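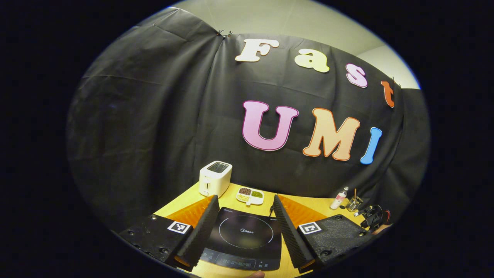 # Ten days in Drundine without a car

I went to Drundine in February, mainly for the price. The flat I rented cost less than half of what the same owner asks in July, and the train in was nearly empty. I had ten days, one bag and no car. Several people have asked me for my notes, so I typed them up over the weekend and added what I could remember.

Drundine is a small lake town. It has one main street that runs along the water, a second street behind it where people do their shopping, and then the hill. Almost everything to rent is on the hill. When a listing says "five minutes from the lake," that means five minutes going down. Coming back up with groceries took me closer to fifteen.

## Getting there

The train stops at Clunar, on the other side of the lake. From Clunar you either take the bus around the north end or walk down to the dock and take the ferry. In winter the ferry makes four crossings a day, and the last one leaves at 4:40 in the afternoon. My train got in at 4:25. The walk from the station to the dock is twelve minutes if you know the way, and I didn't, so I took the bus.

The bus is fine. It takes fifty minutes and stops everywhere. Buy the ticket at the newsstand in the station before you go outside. The driver doesn't sell them, and the newsstand closes at 6. Luggage goes underneath, and you have to open the hatch yourself.

If you can choose your train, get one that arrives before 3. The ferry costs a little more than the bus and takes 25 minutes, and you come in right at the main street.

## The flat

I rented from Luzius Auer, who has three flats in a building near the top of the hill. He met me at the bus stop and carried my bag up, which I hadn't asked him to do. The flat had a bedroom, a kitchen with a table for two, and a bathroom with a very small shower. The heating came on at 6 in the morning and went off at 10 at night. I was cold on the first evening, asked for another blanket, and had it within the hour.

I paid 452 for the whole stay, including sheets and the tourist tax, plus a deposit of 200 in cash that I got back on the last morning. He counted it out on the kitchen table and gave me a receipt for the tax. Bring the deposit with you. The only cash machine I found in Drundine is inside the bank lobby, and the lobby door is locked in the evening.

Things the kitchen had: two pots, one good knife, a moka pot, plates, salt. Things it didn't have: oil, dish soap, a corkscrew, anything to light the stove with. I bought matches on the second day. The shop on the back street sells all of this.

Noise was not a problem except for the church, which rings every quarter hour starting at 7. After three days I stopped hearing it.

## What's open in winter

Less than the town website says. I made a list as I went.

- **Bakery on the back street.** Open from 6:30 until they sell out, usually by noon. The dark loaf with caraway keeps for four days.
- **Grocery.** Open mornings and again from 4 to 7:30. Closed in between, and they mean it.
- **Café at the dock.** Open when the ferry is running. Coffee is good, sandwiches are not.
- **Two restaurants out of eleven.** One does pizza and one does lake fish. The fish place has a set lunch with soup, a main and a coffee, and I ate there four times.
- **Pharmacy.** Normal hours.
- **Boat rental, mini golf, the wine shop with the terrace.** All shut until Easter.
- **The museum.** Officially open on request. I called twice and left a message. I never heard back.

The library is open to visitors and has heat, wifi and a long table by the window. I worked there on two rainy mornings. You sign a book at the desk when you go in.

## The walk to Pusley

This was the best day of the trip and the one I'd tell anyone to copy. Pusley is the next village south. The path starts behind the Drundine cemetery, climbs through chestnut woods for most of an hour, and then stays level above the lake until it drops down into the village. The signs say two and a half hours. I took three, with a stop to eat.

The path is marked in yellow and white and is easy to follow except at one place. After the second stream there is a fork with a bench. The wider track to the left goes down to somebody's farm, and there is a dog. Take the narrow one on the right. I took the left one first.

Wear real shoes. The leaves were deep in February and there was ice under them wherever the sun doesn't reach. I saw four other people all day.

Pusley has a square, a fountain and one bar. The bar makes a toasted ham sandwich and serves a glass of the local white for less than the coffee costs in the city. The bus back to Drundine leaves from the square at 2:15 and 5:15. The timetable on the pole also shows a 3:45, but that one runs only on school days, and it was a school holiday. I waited for it for some 40 minutes before a woman came out of the bar and told me. Then I went back in and had another sandwich.

## Rain

It rained for two and a half days. Ha-rang Min, a friend who lives in the city and knows the area, came out on the morning train for one of them, and we took the bus up to Jemal to see the old silk mill.

Jemal is inland, in the next valley, 35 minutes away. The mill is a long building beside the river with the machinery on the ground floor and a room of old pattern books upstairs. You go around with a guide, who in our case was the same man who had sold us the tickets. He turned on one of the winding frames for a minute so we could hear it. It was loud. He told us that when he was a boy you could hear the mill from the church.

The tour takes an hour. There is no café and no heat, so dress for it. Afterward we had bean soup at the place across the bridge, where the only other customers were playing cards. Ha-rang wanted to see the paper shop as well, but it had closed at noon. We got the 3:20 bus back and spent the rest of the day at my kitchen table with a map, planning a summer walk that we probably won't do.

## Over to Clunar for the market

Clunar has a weekly market that fills the square and two side streets. I took the first ferry, at 8:10, and was back for lunch. It's mostly an ordinary market with socks, phone cases and kitchen things, but the food end is worth the crossing. I bought a piece of hard mountain cheese, a bag of small apples and some dried mushrooms. The cheese stall lets you taste before you buy, and the young cheese is better than the aged one, in my opinion, and cheaper.

The castle above Clunar is closed in winter. You can still walk up to the gate. It takes 20 minutes and the view is mostly of the railway.

## What I spent

I kept receipts for once. Leaving out the train from home, the flat was by far the biggest item. Food came next, split about evenly between the grocery and eating out. Buses and the ferry were less than I'd expected. There is a ten-ride card that works on both, sold at the same newsstand in Clunar, and I used every ride on it. The mill was the only thing I paid admission for.

## Would I go back

Yes, though I'd change a few things. I'd stay seven nights. By day eight I had eaten everything on the set lunch menu and walked every path that wasn't icy. I'd arrive earlier in the day and come in by ferry. I'd also bring slippers, since the kitchen floor is tile.

I'd pick February again over July. Luzius says that in summer the main street is closed to cars by 10 in the morning because there's no room left for them, and the fish place takes reservations a week ahead. He was repainting one of the other flats while I was there and didn't seem to miss it.

A few small things I couldn't fit anywhere else:

- The drinking fountain by the church works all winter. The one at the dock is turned off.
- Trash goes out in the town's own blue bags. They're sold at the grocery, behind the counter, so ask.
- The phone signal drops on the path to Pusley between the two streams. Download the map first.
- The laundromat in Clunar takes coins only. There isn't one in Drundine.
- The dog at the farm is behind a fence. I only found that out on the way back up.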